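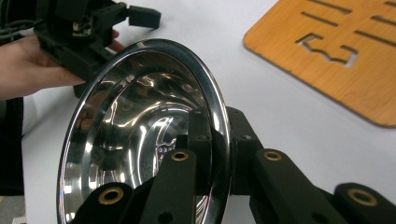 Okay, steel bowl people, gather round. I have been converted and I need to talk about it for a few posts.

For years I was a glass and ceramic person. Big heavy mixing bowls, a chip out of every rim, one arm workout per batch of scones. Then I bought a plain round stainless bowl in April and I've used it pretty much every day since. It's so LIGHT.

Things it has done this week: pikelet batter, coleslaw, a soak for some chickpeas, salad for two, and popcorn. I ate the popcorn straight out of it on the couch with the bowl in my lap and I'd do it again tonight.

The rolled rim is my favourite bit. You can get your fingers under it properly, so tipping batter out one-handed while you scrape with the other is easy. My old bowls had a straight edge and I was forever losing my grip with buttery hands.

Few people asked about grades when I mentioned this the other day. Have a look at the inside of your bowl, right in the middle of the base. If it's stamped 304, that's the grade of the stainless. It's the one you see on a lot of kitchen gear and it copes nicely with everyday cooking. Mine has the number inside a little shield and I was unreasonably pleased to find it.

Now, trivets! I used to think of them as strictly for hot pots. But a bowl on a bare white tabletop makes a racket every time you put it down, and a square of bamboo fixes that completely. It also looks lovely. Warm orangey wood, shiny steel, done.

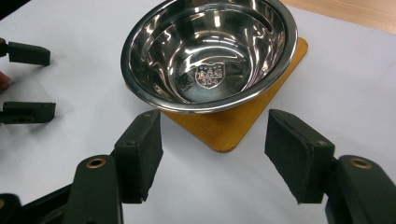
I turn mine so a corner points at me. Then there's a bit of board sticking out the front to rest a spoon on, and the bowl still sits flat in the middle. Tiny thing, makes me happy every morning.

Bamboo care, because I wrecked my first one: wipe it, dry it, stand it on its edge to air. Don't leave it in the sink. Don't put it in the dishwasher (I did, it came out shaped like a potato chip).

My friend Nesrin Ağca rubs hers with a bit of food-grade mineral oil whenever the colour starts looking tired. I copied her and left it for 30 minutes before wiping off the extra. Gorgeous. The grain came right up.

As for keeping the steel shiny: warm water, dish soap, soft cloth, then dry it STRAIGHT away. Water spots are ninety percent of the problem. For anything stuck on, bicarb paste and a bit of patience. Steel wool goes nowhere near it.

If you've got cloudy marks, a splash of white vinegar on the cloth, rinse, dry again. I did my mum's whole stack of bowls this way at her place and she thought I'd bought her new ones!
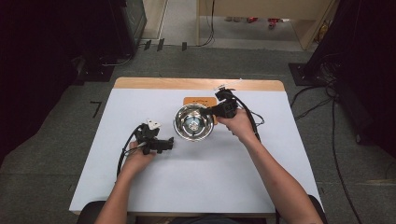 I've also gone a bit mad for mats. An orange one on a white table is such a cheerful combo, and with the silver bowl near it the whole table perks up. I'd been living with grey and beige for years like a sensible person. No more.

Size question, since three of you asked: go one bigger than you think. You want room to toss a salad without launching cucumber across the table. If the cupboard's tight, remember they nest.

Next on my list is a lid that fits, so I can prove bread dough without fighting a tea towel. If you've found a good silicone one that stays put on a wide rolled rim, please tell me. Colour suggestions welcome too, I'm leaning orange, obviously.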